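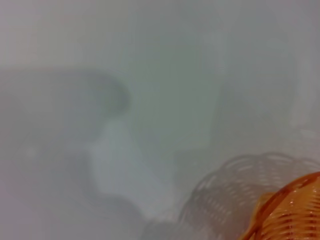 Figure 4. Wrist camera view with two woven baskets at lower right. The picture is pale and has low contrast.

4. Recording examples for the basket task

This section explains how to record examples with the Mamero arm and the Vitis recorder. It assumes that the arm is already fixed to the bench and that you finished the joint check in section 3. If the arm was moved since the last joint check, do the check again before you continue.

One example is one complete try at the task, from the start position to the end position. A normal set for one task is 176 examples. You can record them in several sittings, but please read 4.5 first, because the light in the room changes over the day and the learning system will notice it.

4.1 Before you start

1. Switch on the arm and wait until the lamp on the base is green and steady.
2. Open Vitis and choose New set. Give the set a short name without spaces.
3. Choose the profile "Mabaso wrist". This loads the correct settings for the small camera at the gripper.
4. Check the free space on the recording disk. Vitis needs 300 megabytes for each minute when all cameras are on.
5. Put the emergency stop where your free hand can reach it.

Note: Do not rename a set after the first example is saved. The index file keeps the old name and the examples will not open in the training tool.

CAUTION: Keep loose sleeves, lanyards and long hair away from the arm. The motors are not strong, but the gripper closes quickly.

4.2 Checking the wrist picture

The wrist camera is the one which gives the most trouble, so check its picture before every sitting and not only on the first day. Compare your live picture with Figure 4.

In Figure 4 the colour of the orange basket is clear and its woven strands can be followed. The paler basket behind it is much harder to separate from the background, although its openings are still visible as slightly darker slots. At the left side, the large dark grey shape is blurry and has no crisp outline. A picture like this can be recorded, but it is weak. If all of your examples look like this, the learning system may depend too much on the orange colour and may perform badly with a pale basket.

Do the following steps when your picture is pale or hazy:

1. Move the arm to the park position and press Hold.
2. Wipe the lens cover with the dry cloth from the kit. Do not use alcohol, it makes the cover cloudy.
3. Look at the live picture again. If it is better, go to 4.3.
4. If it is still pale, open Camera, then Exposure, and change from Auto to Fixed.
5. Lower the exposure one step at a time until the weave of your palest basket can be seen.
6. Press Save to profile. Without this step the setting is lost when Vitis is closed.

Note: Auto exposure is comfortable for looking, but it is not good for recording. When the gripper comes near a white surface the brightness jumps, and the same basket can have two different colours inside one example.

If steps 1 to 6 do not help, check the lamps above the bench. A lamp which shines directly into the lens gives a white veil over the whole picture, and no setting in Vitis can remove this. Turn the lamp toward the wall or put a diffuser on it.

4.3 Placing the objects

1. Put the baskets inside the taped area on the bench. They may touch and, seen from the camera, one may partly hide the other.
2. Put the object to be moved outside of the baskets, at a place where the gripper can reach it from above.
3. Remove everything which does not belong to the task, for example cups, tools and the lens cloth.
4. After each example, change the position of at least one item. Turn the baskets also, not only shift them.

It is a common mistake to put the baskets back on the same place each time. The recording goes faster, but the trained arm will then go to this place even when no basket is there.

Try to include some starts where a basket is only partly inside the wrist picture, at a corner or at the side. These starts are useful. However, the basket should be completely visible in the overhead picture, otherwise Vitis will mark the example as incomplete.

4.4 Recording one example

1. Bring the arm to the start position with the Home button.
2. Take the leader handle in your hand and hold it still. Vitis waits for one second without movement.
3. Press the left pedal. A short tone means that recording has started.
4. Do the task at an even speed. Approach from above, close the gripper, lift, move to the basket and open.
5. Bring the arm back to the start position. This movement is a part of the example.
6. Press the left pedal again to stop.
7. Choose Keep or Discard on the screen.

An example can have a maximum length of 60 seconds. After this time the recording stops by itself and the example is discarded. If you need the whole time often, your objects are probably placed too far from each other.

When to keep an example: the object is in the correct basket at the end, and the arm did not push a basket out of the taped area. A small correction on the way is allowed - we even recommend to keep a few of these, so the learning system can see how to recover.

When to discard: you touched the objects with your hand, the gripper lost the object outside of the camera pictures, or you stopped to think for a long moment. If you are not sure, discard.

CAUTION: Do not release the leader handle during recording. The arm follows the handle and will drop with it.

4.5 Breaks and changes of light

Daylight is the most frequent reason for uneven sets. In February the bench near a window can be bright at noon and almost dark at four in the afternoon. Close the blinds and use only the lamps, or divide your set so that each basket arrangement is recorded both in the morning and in the afternoon.

Make a break after each group of 11 examples. Vitis shows a reminder, which can be closed but not switched off. Use the break to check the wrist picture again as in 4.2, and to feel if the motor at the wrist is too warm. If you cannot keep your finger on it, let the arm rest in the park position.

4.6 Closing the sitting

1. Choose Review and play the last group at double speed.
2. Look for dark pictures, missing pictures and examples where the two cameras do not agree in time.
3. Write a note for the set. Mention the lamps, the exposure value and which baskets were used.
4. Press Close set and wait for the message "Index written".
5. Park the arm and switch it off at the base.

Note: If the message "Index written" does not appear, do not switch off the computer. Open Tools, choose Repair index, and select the set. If the repair fails, copy the complete folder to another disk and send the log file to Bustik support.

Continue with section 5, Sending a set to the training tool.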